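Home Projects Reports People Contact

Filed under: Progress reports, Learning from demonstration

Takiseck Handling Project: report to Dreller on the second work period
Prepared by Gwendolyn Lyons, 12/01/2020

1. Scope
The period covered demonstration collection for thin, flat stock. Work on rigid parts closed in June and is covered in the previous report. The task set is unchanged: pick a single sheet, turn it over, fold it once, place it in a tray.

2. Collection
Demonstrations were recorded by two methods. In the first, the operator holds the gripper tool and performs the task directly at the table. In the second, the operator drives the arm from the remote station with the Ondieki hand controller. Emmett Park and Lucinda Mbeki did all the recording, and each used both methods so that operator habit could be separated from method.

A hand-held demonstration of the fold took 11 seconds on average. The same fold by remote control took about three times as long, and most of the difference was in the approach to the sheet edge. Operators at the remote station could not judge finger height above the paper and tended to stop, correct and stop again. Those pauses carry through to the trained policy, which hesitates at the same point.

3. Data quality
Blank white paper gives the wrist camera very little to track. Where pose estimation drifted by more than 5 mm over a demonstration, the recording was rejected. This removed 18 per cent of the hand-held set. Drift was worst when the tool stayed low over the middle of a sheet with no table edge in view. Diffuse shadow across the paper also moved with the operator and was sometimes picked up as a feature.

4. Changes made
Operators now start each hand-held demonstration with the table edge in view. Exposure is fixed at the start of a session. The rejection threshold has not been altered.

5. Outstanding
The tray placement has been recorded by remote control only. Hand-held recording will follow once the replacement finger pads arrive from Dritport. Spending is within budget, and no change to the milestone dates is requested.

Related items
Rigid parts: closing report
Calibrating the remote station
Notes on operator training

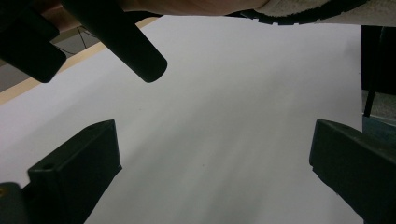 Desmond Tillman asked whether the rejected recordings had been kept, as he would like the drift threshold tested at a looser setting before more operator hours are booked.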